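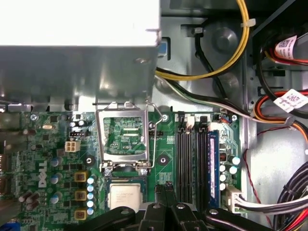
Desktop computer with side panel removed and CPU socket open.

Section 4. Loading Label Stock and Setting Up the Print Station

This section covers the first roll of stock, sensor adjustment and the test print on the Trallex label printer. It assumes that the printer has been unpacked and placed as described in Section 3, and that the Vedberg label software is installed on the computer that will run it.

Before you start

Place the printer on a level surface with enough room to open the top cover fully. Leave a gap of at least 4 inches behind the unit for fan-fold stock, which feeds in through the rear slot. Keep stock in its sealed bag until you need it. Adhesive that has been stored in a hot or damp room may ooze at the roll edges and leave residue on the rollers.

Check the stock code printed inside the roll core. Codes beginning with T are direct thermal and need no ribbon. Codes beginning with R need a ribbon of the matching width.

CAUTION: The printhead stays hot after a long job. Turn the printer off and wait 10 minutes before touching the head or the metal bar next to it.

4.1 Loading a roll

1. Turn off the power switch on the rear panel.
2. Press both side latches and lift the top cover until it locks.
3. Slide the roll holders apart. Place the roll between them so that the labels unwind from the top, printed side up.
4. Close the holders until they touch the core. The roll should turn freely by hand.
5. Pull out enough stock to reach past the front edge of the printer.
6. Feed the stock under both guides. Move the guides in until they just touch the liner.
7. Close the cover and press down on both corners until each latch clicks.

NOTE: Guides that are too tight will buckle the liner. Guides that are too loose let the stock drift, and the print will creep to one side over the length of the roll.

4.2 Loading the ribbon (R codes only)

1. Open the cover and release the printhead lever.
2. Fit the full ribbon on the rear spindle and the empty core on the front spindle.
3. Bring the ribbon under the printhead and tape the leader to the empty core.
4. Turn the front spindle until the leader is past the head and the ribbon lies flat.
5. Lock the printhead lever and close the cover.

If you see wrinkles after closing the cover, open it again and wind the ribbon forward another turn.

4.3 Setting the gap sensor

The sensor finds the space between labels. Run this procedure each time you change to a different stock code.

1. Turn on the power and wait for a steady green light.
2. Hold down FEED until the light blinks twice, then let go.
3. The printer feeds several blank labels and stops with a gap at the tear bar.
4. Press FEED once. One label should advance.

If more than one label advances, move the sensor arm toward the center of the stock and repeat. For black mark stock, select Mark in the Media menu before starting.

4.4 Printing a test label

1. In the Vedberg software, open Printer Setup and choose the Trallex model from the list.
2. Enter the label width and height shown on the stock carton. Do not include the liner.
3. Set darkness to 14 for paper stock. For Iltness film stock, start at 10.
4. Set speed to Medium.
5. Click Print Test.

The bars in the test pattern should have clean edges with no gray streaks. If the print is pale, raise darkness one step at a time. If bars run together, lower it. A barcode that looks fine to the eye can still fail at the scanner, so scan the test label before starting a job.

CAUTION: Do not use a knife to remove a label stuck to the roller. Lift one corner with a fingernail and peel slowly. Cuts in the rubber will show on every label and are not covered by the warranty.

4.5 Room conditions

Relative humidity in the print area should stay below 85 percent. Let cold stock reach room temperature in its bag before loading. Thevar freezer-grade labels need about a day between printing and use in cold storage.

Roller cleaning and printhead replacement are covered in Section 6.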